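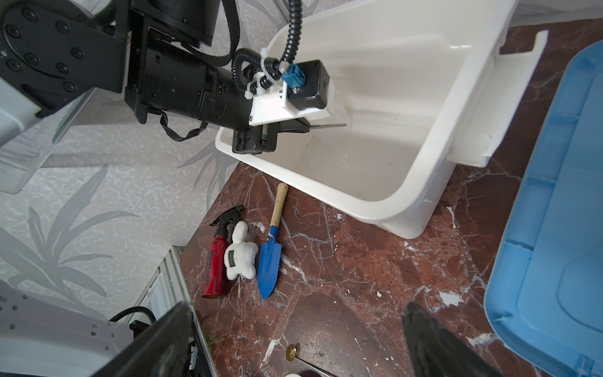

Vasanthi Alva

Ticket 773 - Storage bin, lid won't stay on
Product: Putholm, white with blue lid
Status: open again (sorry!)
Nov 12, 2025

Hi Gerrit, me again. Thanks for getting back to me so fast the first time. I tried both things you suggested and I'm still stuck.

Quick recap for whoever picks this up. I bought two of the Putholm bins in May, one for the hall closet and one for the odds and ends that go in and out of the garden. The closet one is perfect, no complaints at all. The garden one is the troublemaker - the lid clicks down on one side and then pops up on the other, and if I push that corner down the first one lets go. Round and round we go!

What I've done so far:

Swapped the lids between the two bins. The good lid pops up on the garden bin too, and the bad lid fits the closet bin just fine. So I'm pretty sure it's the bin and the lid is innocent.

Ran warm water over the rim and pressed the lid on while it was still warm, like you said. It held for one evening and had sprung up again by breakfast.

Took everything out in case something was pushing up from inside. You can see a few of the things on the floor: the red spray bottle, my blue trowel with the wooden handle, and the little white teddy (he belongs to my niece Veerle and he lives in there now, don't ask me to move him). None of them comes anywhere near the rim when they're lying flat, and the lid does the same thing on an empty bin.

Yes, there are specks of dirt in the bottom. I did wipe the rim and the groove in the lid before testing, both times, so I don't think it's grit.

My own guess is the end with the handle. When I run my thumb along the rim there, it feels a tiny bit higher than on my other bin. I left the trowel standing up in there over the summer with the lid forced down on top - could that have done it?

If it has to be replaced, can I get just the bin and keep my lid? Jeanine on your phone line thought so but wasn't sure. I still have the receipt and I'm home most mornings before 5 past ten if you want to call.

Vasanthi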